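Week 6: Where the examples come from

Reading for this week: the Lindholm set documentation, sections 2 and 4, and the short memo by Hugo Salcedo on the course page. Skip the appendix unless you like tables.

Last week we trained a policy on demonstrations somebody else had recorded, and most of you got a decent loss curve and a bad robot. This week is about why those two things can live together so comfortably. My own view, which you are free to argue with in section, is that the field spends far too much effort on the model and treats the collecting of examples as a chore to be handed to whoever is newest in the lab.

1. What a demonstration is

A person drives the arms. The system records joint positions, gripper opening and camera views at a fixed rate until the person says the episode is over. That recording is one demonstration. Papers like to call it "expert data." Look hard at that word. The expert is usually someone who learned the controls recently, is a little tired, and has a habit of approaching everything from the same side because it's easier on the shoulder.

The learner copies all of it. It copies the pause before the grasp, which was only the operator checking a screen. It copies the little wiggle after. If half the operators wiggle and half don't, you get a policy that can't make up its mind.

2. Counting episodes

The Pevora group reports 2000 episodes for its stem-handling task, and the number shows up in the abstract, the introduction and the talk. What does it tell you? Less than you'd think. Ask how many operators there were, how many starting layouts, and how many episodes were thrown out before the count was made. The documentation names two operators. It doesn't say how the layouts were chosen, beyond "randomized," and a person moving things around on a table by hand is a poor source of randomness. People leave gaps. They avoid corners. They rarely put one object on top of another unless told to.

Artificial flowers are a good test for this kind of bookkeeping. A stem is long and thin, the head at one end is wide, and where you hold it changes where everything else goes. With two arms there's also the question of which arm takes which stem, and operators settle that by habit within the first hour unless the protocol settles it for them.

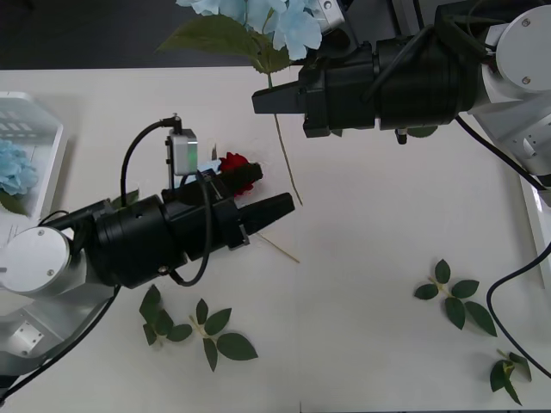

How many demonstrations does a two-arm task need?

It depends on how much the starting layouts vary and how consistently the operators work, so a count given without those two facts shouldn't be trusted. Start with a small batch, train on it, test on layouts you held back, and collect more only where the policy fails.

3. The failures you didn't keep

Rizwan Sivakumar gave a guest lecture on this in May and his slides are still up. His main complaint is that most groups delete failed episodes at the moment of recording. The operator drops something, presses the discard key, and the drop is gone. Nothing in the final set shows what a slipping grasp looks like or how to get out of one. Then the policy slips during testing, finds itself somewhere no demonstration ever went, and drifts.

I agree with the complaint. I'm less sure of his fix, which is to keep everything and label it afterward. Labeling afterward means a second person watching video and guessing at what the first person was trying to do. We tried a version of this with the Tralero recordings and the two labelers disagreed often enough that I stopped using the labels. A cheaper habit is to have the operator mark the episode on the spot:

clean
recovered (something went wrong, operator fixed it, goal reached)
failed (goal not reached)
void (hardware or software fault)

Only void episodes get deleted. Keep the recovered ones in training. What to do with the failed ones is an open question, and anyone who tells you it's closed is selling a method.

4. Things that leak in

Some of what the learner picks up has nothing to do with the task. Lighting at one time of day. A container that never moves, which the policy then uses as a landmark. The order in which objects were always handled. You can find a few of these by masking parts of the camera view and seeing whether performance drops. You won't find all of them.

The Gestomura paper claims its policy "generalizes to unseen arrangements." Read the evaluation section before you repeat that. The unseen arrangements were set up by the same operators who recorded the training episodes, on the same table. That's a fair test of something, but it's a narrower something than the sentence suggests. Maybe the claim holds up in a different room. I'd like to see it tried.

5. Operator instructions

Write them down. One page, in full sentences, dated. If the instructions change halfway through collection, the episodes before and after are different sets and should be stored that way. The Lindholm documentation does this well - it's one of the few that includes every version of the sheet, even the embarrassing first one. You'll notice version one never says when an episode ends.

Homework

Take the episode list on the course page. Pick any batch and answer in about two pages total:

(a) Sort the episodes by length. Look at the longest ones. What is the operator doing in the extra time?

(b) Plot the starting position of every object. Mark the areas of the table where nothing ever starts.

(c) Episode 2069 is marked clean. Decide whether you agree and defend your answer.

(d) Write the one-page instruction sheet you would have given these operators.

Part (d) counts for half the grade. Don't spend your time making the plots pretty. Bring a printed copy of your sheet to section, where somebody else will try to follow it without your help.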